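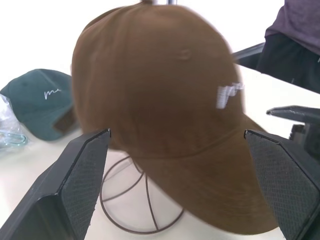 Brown cap on a wire stand.

The Last Week at Kisley

The store in Kisley closed in July, and for the last week I was the only one who had a key.

My aunt had run it for most of her life. She sold hats, gloves, umbrellas, and for a while shoes, until the shoes took up too much room. When she went into the hospital in Hinds she asked me to open up in the mornings, and when she didn't come out I kept opening up because the lease still had time on it.

I was not good at it. I didn't know the prices, and her tags were written in a code that used letters for numbers. I worked out half the letters and guessed at the others. A man told me I had charged him less for a felt hat than she had charged his father. He paid what I asked and put the rest in the jar by the register without saying anything more about it.

On the Monday of an ordinary month she would have done the books. I found them under the counter, along with a flashlight and a box of receipts from Markeck, the wholesaler. The last invoice was for 885 dollars and it had been paid. All of them had been paid. I had been told by my mother that the store was in trouble, and I sat on the stool and went through every page looking for the trouble. The store had made a little money every year. In the bank there was 1329 dollars, and she owed nothing to anyone.

I called my mother and told her.

"Then why did she live like that?" my mother said.

I said I didn't know. My aunt had lived upstairs, in two rooms with a hot plate. I had always thought she was poor. My mother had sent her coats.

The coats were in the upstairs closet, in the bags they came in. I counted 40 hangers in that closet and most of them were holding my mother's coats. I tried one on. It fit me. I wore it down the stairs and back up, and then I hung it where it had been.

The next morning a woman came in with a gray wool hat in a paper sack. She said my aunt had been fixing the lining for her every fall, and she asked if I could do it. I told her I couldn't sew. She said my aunt couldn't either, when she started. She had learned it from a library book, the woman said, sitting right there on that stool, and the first lining had come out in the rain.

"Did you ask for your money back?" I said.

"She wouldn't take any to begin with."

I took the hat. I don't know why. I found the needles in a cough drop tin and the thread in a drawer with the gloves, and I worked on it through the afternoon with the door propped open for the heat. I pulled the stitches out 3 times. A bus went by for Kasiteck and the driver lifted his hand at the window, and I lifted mine, and then I understood he had done it out of habit and had probably done it every day for years.

By evening the lining was in. It was crooked along the back, where it wouldn't show if she kept the hat on.

She came for it on the last day. By then I had taken the sign down and most of the shelves were in the alley. She turned the hat over and ran her thumb along the seam, all the way around, and when she got to the bad part she stopped and went over it again.

"That's about how hers looked," she said.

She put the hat on, though it was much too warm for it, and asked what she owed me. I looked for a tag before I remembered there wasn't one. I said she could put something in the jar. She put in a dollar and some change and went out, and I heard her talking to somebody on the sidewalk.

I swept. I turned off the water and carried the stool out to the car, and then I went back up for one of the coats.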